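mundeleo-kitchen

README / data card, rough draft. Ruairi Guthrie, with help from Uzma Chaudhry and Ismail Saber at the Girnstead shared workshop.

What it is
Simulated kitchen episodes for one arm. Made so we can train a shelf-and-cabinet policy before bolting the real arm to the bench in my garage. 2,000 episodes in the main set, 70 held out. Everything here is rendered, no real footage yet — that's a separate repo when it exists.

Scene
One kitchen layout, reddish-orange cabinets, marble counter, sage green wall. Upper cabinet has a door that opens. Small stuff gets put on the shelf or the counter, and the arm works near the shelf edge a lot. That edge is where most of our bad grasps come from.
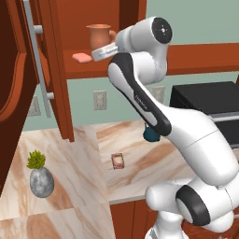 Collision meshes for the upper cabinet were redone in April. Anything you downloaded before that has the old ones, toss it. The old shelf lip was too thin and the fingers went right thru it. Fouzia Kiani found that one, thanks.

Files
episodes/ — one folder per run, joint states, gripper state, rendered views
heldout/ — same format, don't train on it
scene/ — meshes, textures, object list
tools/ — replay script, converter for the Flustar controller format

Runs get cut at 3,000 steps if the task isn't done. Those are kept and flagged timeout=1. Filter them or dont, we do both.

Tasks
13 task strings, all short. See scene/tasks.txt. Wording is mine for most, Veronika Barta rewrote the ones that made no sense. Object names in the strings don't always match the mesh names (box / small_box, vase / bottle). Lookup table is in the same folder.

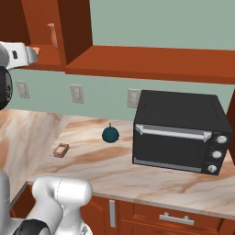 Known problems
- oven door and knobs are modeled but no task uses them. Don't expect sensible physics there
- lighting is the same soft setup for every run. Needs randomizing before anyone trys transfer
- some views have the arm blocking the target. Left in on purpose, the garage setup will have the same trouble
- replay drifts a little on long runs if your physics step isn't the one in config. Check config first, then open an issue

Running it
Install from requirements.txt, then tools/replay.py with an episode folder. Works on my desktop and on the old workshop machine (slow). Windows not tested — Ismail says the paths will break.

To do
Second layout, code name Yusof. Cabinet door friction. Wrist limits to match the printed bracket on the real build, current ones are too generous.

Use
Fine for hobby and class projects, keep the names on it. Anything else, ask Ruairi.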